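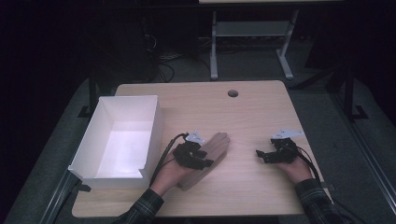 "I kept telling people it was hay fever": an actor on shingles, sleep and going back to the stage

She has a pot of tea ready when I arrive, and a plate of shortbread that she insists on my having before we get to anything serious. The star of the long-running hospital drama Fledlow has spent years pretending to be ill, or pretending to make other people better, and she laughs when I bring it up. "You'd think I'd have picked something up from all those scripts, wouldn't you? I had a rash coming up round my ribs and I put it down to a new jumper!"

It was shingles. She was in rehearsals for the touring play Gatchalian at the time, with opening night coming up in Eseck, and she carried on for two days before the stage manager packed her off to a doctor (quite firmly, she says, and with her coat already over her arm). The tablets started that same afternoon. The rash cleared, but the pain stayed, and she missed the first six weeks of the run.

"I was dreadful company," she says. "I couldn't bear a sheet touching me, so I slept in the armchair with the radio on, or I didn't sleep. And I'd told everybody I was tired and had a bit of hay fever, which was silly, as then they all rang up wanting to go for lunch."

What changed things was a short post she wrote one night in December, at four in the morning, saying plainly what she had and how fed up she was. By breakfast there were 465 replies, and in the end more than 4,000. She read them all, a few each evening with her supper on her lap. "So many were from people my own age who'd thought they were making a fuss. One lady sent me a recipe for leek soup. Nothing to do with shingles at all, but I've made it ever since, and it's very good with a bit of nutmeg."

She went back to the play when it reached the Broden Theatre, with a looser costume and a chair put into the second act for her. She still gets what she calls "the twinges" when the weather turns, and she has given up matinees on the same day as an evening show, which she misses more than she expected.

"I do like a matinee audience," she says, pouring me another cup without asking. "They rustle, but they listen."

Rehearsals for her next play begin after the tour finishes, and she is learning her lines now, mostly in the bath.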